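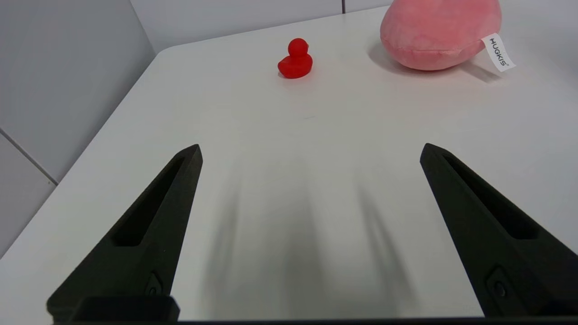

Progress report to the Wustia fund: youth baseball in Clalia, second season

Prepared by Khairul Raju, program coordinator

1. Where we stand

The second season of the Clalia youth baseball program is now past its middle point. The league has six teams, the same as we wrote in the application, and all six are still playing. In the first season we lost one team before June, so for us this is already a good sign. The children are between nine and fourteen years old and they play in two age groups.

The grant of 3,000 was received in two parts. The first part came before the season and the second part came after our short spring report. In this report I explain what was done with the money, what is late, and what we ask from the fund for the rest of the season.

2. Games and training

The schedule has 30 games. Until now we have played 17. Three games were moved because of rain, and one was stopped in the fourth inning when it became too dark to see the ball. We had started that game at 6:30 in the evening, which was my mistake. Evening games now start at 5:45.

Each team trains two times per week. The older group uses the main field at Vastura, and the younger group uses the small field behind the school. The small field has no real mound, so pitchers throw from a flat place with a rubber plate. For nine-year-olds this is fine. For the players who will move up next year it is a problem, because they must learn again how to land the front foot. We have asked the school if a portable mound can be stored in their shed, and the answer is yes if it is not wider than the door. We are still measuring.

The quality of play is better than last season. I do not have good statistics for the first year, so I can only give the opinion of the coaches. Walks are still too many. In the younger group it is usual that half of the runs come from walks and passed balls. We changed one rule in May: after the fourth walk in an inning, the coach of the batting team pitches to the next batter. Some parents did not like this rule in the beginning. The innings are shorter now, and the fielders have more to do.

The team from the harbor side, which won only one game last year, is now in second place. Their coach made every player learn two positions during the winter and I would like the other teams to try the same.

3. Pitch counts

In the application we promised to keep a pitch count for every pitcher in every game. This was the part I worried about most. It is done on paper, by a parent from each team, and the two papers are compared after the game. In the first four games the numbers were often different, one time by 14 pitches. We then decided that foul balls are marked with a separate sign, and after this the differences became small.

The limit is 60 pitches for the younger group and 75 for the older group. The limit was passed two times, both in the older group, and both times because the coach wanted to let the boy finish the batter. I have spoken with both coaches. From the next season the written rule will say clearly if finishing the batter is permitted or not. At this moment our rules do not say it, so I cannot blame them very much.

4. Money

The largest cost was equipment. We paid 923 to the sports shop Hafþórsson for helmets, catcher's gear in two sizes, and four dozen balls. The price was a little higher than in the budget because the small catcher's gear was not included in the first offer.

Repair of the backstop at Vastura cost 900, exactly as planned. The new net is in place and the two bent posts were replaced.

The rest of the spending until now is for umpires, field rental and first aid material. I will send the full list with receipts together with the final report. Bats were not bought from the grant. Most families have their own, and the league has nine older bats which are still good enough for training.

5. What is late

The umpire course is late. We planned it for April, but the instructor moved to another town and the new one can come only in the autumn. For this reason we have only three people who can work behind the plate, and one of them is also the father of a shortstop. When his son's team plays he works on the bases instead - this is not ideal, but both coaches accept it.

The girls' softball day was also planned for spring and did not take place. Eleven girls had registered. We did not find a free field on the right weekend. I would like to move it to September and keep the same budget.

6. Next steps

Until the end of the season we want to complete the remaining 13 games and hold a small final for each age group. The finals will be played at Vastura on the same afternoon, the younger group first.

We ask the fund for two decisions:

- permission to move the money for the umpire course to the autumn
- permission to use what is left in the equipment line for a portable mound

For the mound I have one offer and I am waiting for another. I can send both when they are complete. If the fund prefers to wait with this decision until the final report, the younger group can finish the season on flat ground as before.

Someone from the fund is welcome at any game. The schedule is on the board at Vastura, and I can also send it by mail with the corrected starting times.

Khairul Raju
Clalia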